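Courses > Robot Software > Unit 6 > Handout 2
Search this course Enter keywords
Reading time: 7 min

Pose tracking from marker cubes: from raw images to a usable trajectory

Last unit ended with camera calibration. We now use the calibrated camera to recover the pose of a hand-held gripper in every image of a demonstration. The output is a list of timestamped 6-DoF poses that the Skovine planner can replay or learn from.

1. Why a cube

A single flat marker gives a full pose, but only while it faces the camera. Tilt it far enough and the corners blur together. A flat marker seen nearly straight on has a second problem: two different tilts can explain the same four corners almost equally well, and the solver may jump between them from one image to the next. A cube usually shows two or three faces at once. The faces do not share a plane, so one solve over all visible corners removes most of that ambiguity.

2. The body frame

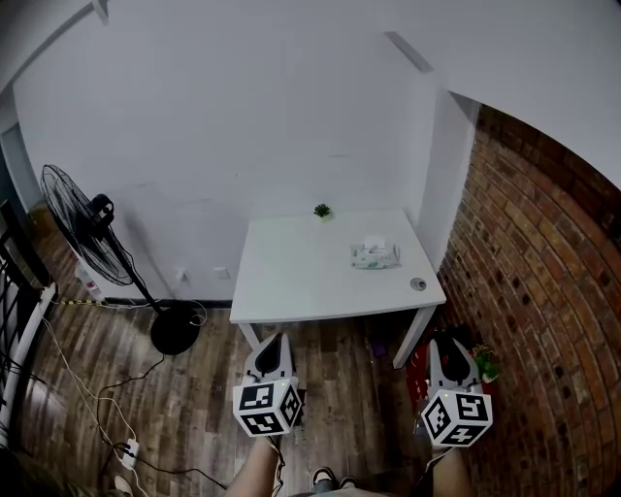

Each gripper needs its own body frame, and every marker corner must be written in that frame before any solving is done. With a cube on the back and the black pads at the front, as on both grippers in the lab setup, the point we care about (between the pads) is some distance from the markers. A small rotation error at the cube turns into a position error at the pads, and it grows with that distance. Measure the offset with calipers and store it in the Noiphan config file, in meters. Do not type it into your script. Left and right get separate entries even when the hardware is the same design, and their marker IDs must not overlap.

3. The solve, step by step

Detect the markers and drop any ID that is not in the config. Stack the corners of all remaining faces that belong to the same gripper. Run PnP once on the stack. Refine by minimizing reprojection error, then apply the fixed transform from cube to pads.

If only one face is visible, keep both candidate solutions and pick the one closer to the last accepted pose. Reject the image if the gap since that pose is more than 400 ms – the comparison means little by then.

4. Filtering

The Drorkcombe practice log has 1,621 images. Expect almost 40 of them to return no pose for the left gripper. Fill short gaps with linear interpolation for position and slerp for rotation. Never average quaternions component by component without first checking signs, as q and -q are the same rotation. Leave long gaps empty and split the trajectory there.

5. To hand in

Run famus-track on the practice log and plot position against time for both grippers. Mark every rejected image on the plot. Then look at image 43 and explain in a short paragraph why the single-face solve flips there and the stacked solve does not. Include your config file.

Reading for next time: Famus manual, chapter on time sync.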